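The trolley, and other things I have opinions about now

Three weeks into the job and I have finally been trusted with a drawer. I don't mean a metaphorical drawer. I mean the top drawer of the trolley in the practice room, which Tegan Donnelly handed over to me on my second morning back after the cold, with the expression of someone giving away a kitten she wasn't sure about.

For those who missed the last post, I have left the world of conveyancing and now look after the stores at a small training centre where people learn to do care work properly. There are two practice rooms, a kettle, and a cupboard that was last tidied by a man called McAlister, who left before I came and whose handwriting is on everything. He labelled the shelves. He labelled the box the labels came in. One lid just says NO.

The stock list, when I arrived, claimed we had 368 items. I counted 366. I counted again and got 366 again, and spent a whole afternoon looking for two things without knowing what the two things were, as the list gives a total and then loses interest. Tegan says the list has always been wrong and that I should treat it as a sort of greeting.

But the drawer. The trolley is one of those white and pale blue ones with a deep tray moulded into the top, where you could bath a doll or lose a pen. I had assumed the tray was the useful part. It isn't. The tray is where people put their phones. All the thinking goes on in the drawer underneath, and the thinking, when I took over, had been of poor quality. There were plasters in with the pen lids. There was a biscuit, wrapped, and I will say no more about the biscuit because its owner reads this blog.

My first idea was dividers. I spent an evening comparing dividers, and I'd like that evening back. The Flemar ones clip together and come apart again if you breathe near them. The Zalitz ones are very handsome and a finger's width too long for any drawer we own. I ordered a set in the end and they now hold my spice jars at home, very well, thank you.

My second idea was to put less in. I was rather proud of this until Tegan told me she'd suggested it to McAlister. So: a couple of boxes, a blister pack, a card, a little pot with a gold lid. Enough for a learner to find the right thing and have the chance of finding the wrong one. You want the boxes apart and a bit crooked, because that's how they are in anybody's real bathroom cabinet, and a learner who has only ever met tidy boxes is in for a shock.

I also had a go at the floor, which is pale and speckled and shows up nothing at all until the lights are on, and then shows up everything. I mopped it and I got glare. I am told glare is a sign of success.

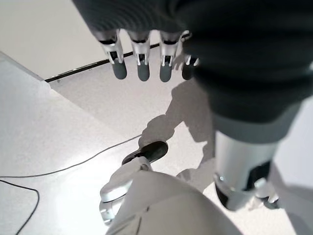
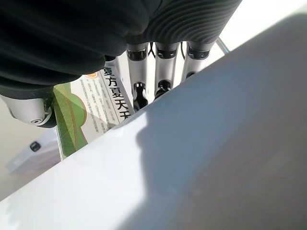
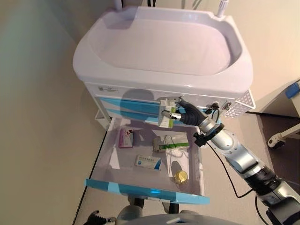 The other two drawers are still McAlister's. I opened the bottom one, saw a roll of tape that had stuck itself to a second roll of tape, and closed it again – there's a limit to what one person can take on before Christmas. Tegan wants them done by the end of the month, but it is November 30, 2021 as I type, so I think we can both see how that has gone.

Meanwhile I've been asked for a view on the Tindaritz catalogue, which runs to 1,986 products and has an index arranged by somebody with a grudge. Gloves are under H, for hands. I found aprons by accident while looking for bins. I've folded down so many corners that it no longer shuts, and it lives on the windowsill under the stapler.

If anyone has a system for tape, please leave it in the comments. I've tried hanging it on a hook and the hook is now also stuck to the tape.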